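Geltlow Parov tower case with the Plistov board: my review after one winter

I bought the Geltlow Parov in January, together with a used Plistov workstation board, because I wanted a machine for rendering and for storing the family archive. I read many reviews before I paid, and most of them were about the lights and the glass. I do not care much about lights. I wanted to know if a person with normal hands can work inside this case without cutting the fingers. So I write here the review I was looking for myself.

First the price. The case cost me 200 and the board was more expensive, as these boards always are, even used. The seller offered them as a set with a small bag of screws and standoffs. In the bag I found 30 screws in three different sizes, and the sizes were not marked. This is my first complaint. The paper manual shows the screws in a drawing, but the drawing is so small that two of the sizes look the same. I tried each one by hand, very gently, and only then used the screwdriver.

The case itself is heavy. I carried it up to the third floor and I had to rest on the second. But the weight has a good side. The walls do not bend when you press on them, and the side panel closes with a nice firm sound. The edges inside are folded, so there is no sharp metal where you put your arm. My old case gave me a scar near the thumb, and for me this point alone is worth some money.

Putting the board in took me one evening. The standoffs were almost all in the right places and I had to move two of them. The board is big, so please measure before you buy anything. On the left side there is only a little space for the cables, and if your power supply has thick cables, you will need patience. I recommend to connect the processor power cable before the board is screwed down. I did it after, and I had to do it with two fingers and a flashlight in my mouth.

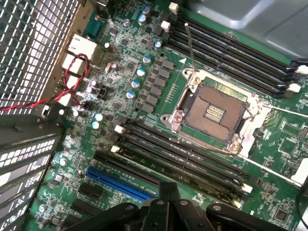 What I like most on this board is the order of things. The processor socket has memory slots on both sides of it, four and four, and you can reach all of them when the case lies on its side. The white clips on the slots are easy to see against the black plastic. With my old board I was often pushing on a module and not knowing if the clip had closed. With this one I look once and I know.

The lever of the socket needs more force than I expected. The first time I was afraid that I would break something, and I stopped and read the manual again. It is normal. Push it down and a little to the side, and it goes free. After this you lift it up and open the metal frame, and then you must be very careful, as the contacts are open and they bend from the smallest touch. Do not clean them with a cloth. Do not drop a screw there. I keep a plastic cover from another board on the socket when I am not working on it, and I think the seller should include one.

There are also the expansion slots, one blue and the others black. The manual explains the blue color on page 57, which is a strange place for it, between the fan settings and the warranty. I would like to have this information at the beginning, together with the drawing of the board. The white printing next to the memory slots is quite faint, and in the evening I need my reading glasses for it.

Now the cooling. The case comes with two fans from Pan, and they are quiet when the machine does light work. When I render something long, I hear them from the next room, but it is a low sound and I can sleep with it. The dust filter at the front comes out easily. The one at the bottom does not, you have to tip the whole case to pull it, and I already said how heavy the case is. I clean the front filter every month and the bottom one when I have the courage.

The order number on my box was 2155 and I mention it only for one reason. The support asked me for it three times when I wrote about a missing rubber foot. They were polite and the foot arrived in nine days, in a very large envelope.

Good: strong metal, smooth edges, much room above the board, memory easy to reach.

Not good: unmarked screws, narrow cable space on the left, bottom filter, no cover for the socket.

I give four stars of five. I would buy the case again, and the board also, if the seller puts the screws in separate bags.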